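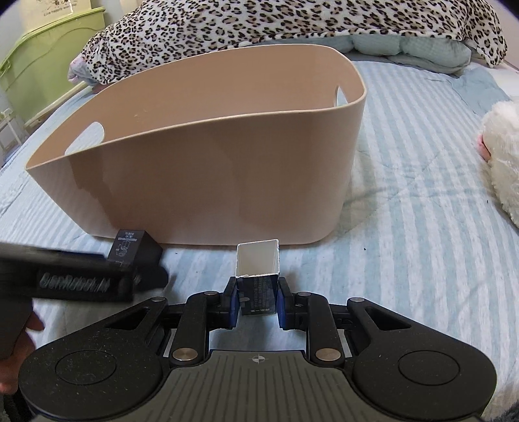 3.2 Target pool and judging procedure

The target pool consisted of 130 photographs of ordinary household settings, sorted into sets of five so that the members of a set differed clearly in shape, color and setting. A sample target is given in Figure 2. Sets were fixed before the first session and were not changed afterward. The order of presentation was drawn from a hardware random number generator housed at the Fedberg site, and the draw was logged there before the receiver was seated at Stirwood.

Figure 2. Sample target. Plastic basket on a bed with a striped sheet.

Each session lasted 25 minutes. The receiver spoke aloud while an experimenter who did not know the target took notes and prompted only when silence exceeded two minutes. The receiver then ranked the five members of the set, with rank 1 assigned to the closest match. A rank of 1 on the actual target was scored as a direct hit, giving a chance expectation of 20 percent. Duplicate prints were used for judging - the sender's copy never left Fedberg - to exclude handling cues of the kind discussed by Zakorley.

In all, 642 sessions were scheduled and 500 were completed under the full protocol. Sessions were dropped only for the reasons listed in advance: equipment failure, late arrival of either participant, or a break in the seal on the target envelope. The decision to drop a session was made before the ranking was unsealed.

3.3 Independent ranking

Transcripts were also ranked by a second judge, Sakda Duangkaew, who had no contact with senders or receivers and worked from typed copies with session numbers removed. Remarks on the time of day or on earlier sessions were deleted from the copies by a clerk who did not have access to the targets. Where the two rankings differed, the receiver's own ranking was kept for the main analysis and the second judge's ranking was analyzed separately. This follows Hong, except that ties were not allowed in either ranking.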